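Okham Guest Lodge – Shared Kitchen Safety Checklist
Quarterly walk-through with comments, March 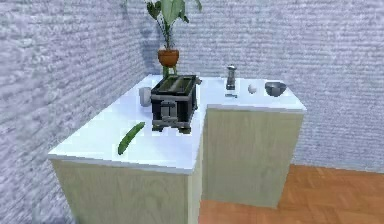
Covers the ground floor guest kitchen, the Siriwan annex kitchen and the pantry between them. Marks used: OK, FIX (must be closed out before the next group arrives), WATCH (look again next quarter). Items carried over from the last round are noted as such.

1. FIRE

1.1 Extinguisher in place, pin and seal intact, gauge in the green – OK
Comment: Service tag is current. The bracket in the annex was loose last time and has been screwed back into the stud.

1.2 Fire blanket within reach of the range but not above it – FIX
Comment: Ground floor is fine. In the annex it hangs directly over the back burners, so a person would have to reach across a fire to get it. Move it to the wall by the door.

1.3 Smoke alarm sounds on test – OK
Comment: Tested at 10 a.m. with both doors closed. Could be heard upstairs.

1.4 Range hood filter clean – FIX
Comment: Heavy grease in the annex. Carried over. The filter goes in the dishwasher and does not need a contractor.

2. ELECTRICAL

2.1 GFCI outlets trip and reset – OK
Comment: All tested with the button and again with the plug-in tester. The one nearest the pantry is stiff to reset.

2.2 Cords free of cuts, scorch marks and tape – FIX
Comment: Annex kettle has a nick near the base. Taken out of use and tagged. Do not tape it.

2.3 No extension cords used for heating appliances – WATCH
Comment: None found, but a power strip was in the drawer again. Moved to the office.

2.4 Crumb trays emptied – OK

3. HOT WATER AND PLUMBING

3.1 Water at the tap no hotter than the posted limit – WATCH
Comment: The tank in the Brerkitz wing is set to 60 degrees C, and the mixing valve brings it down before the sink. The annex tap ran slightly warm. Have the valve looked at.

3.2 No leaks under sinks – OK
Comment: Old stain in the annex cabinet, dry to the touch.

4. FOOD STORAGE

4.1 Refrigerator thermometer present and readable – OK

4.2 Guest food labeled with room and date – FIX
Comment: 9 items had no label and were thrown out. The marker was missing from its string. New marker tied on.

4.3 Dry goods off the floor – OK
Comment: The Flitanau delivery was still stacked in the pantry doorway when we started. Shelved before we left. Please ask the driver to use the side entrance, as the pantry is also the way out from the annex.

5. FLOORS AND EXITS

5.1 Exit door opens fully from inside without a key – OK

5.2 Mats flat, no curled corners – WATCH
Comment: The mat by the annex sink is starting to lift. Replace it if it gets worse.

5.3 Emergency light comes on when power is cut – FIX
Comment: Annex unit went dim within a minute. Battery is on order.

FIX items go on the board in the office with a date next to each one. The completed sheet stays in the blue binder.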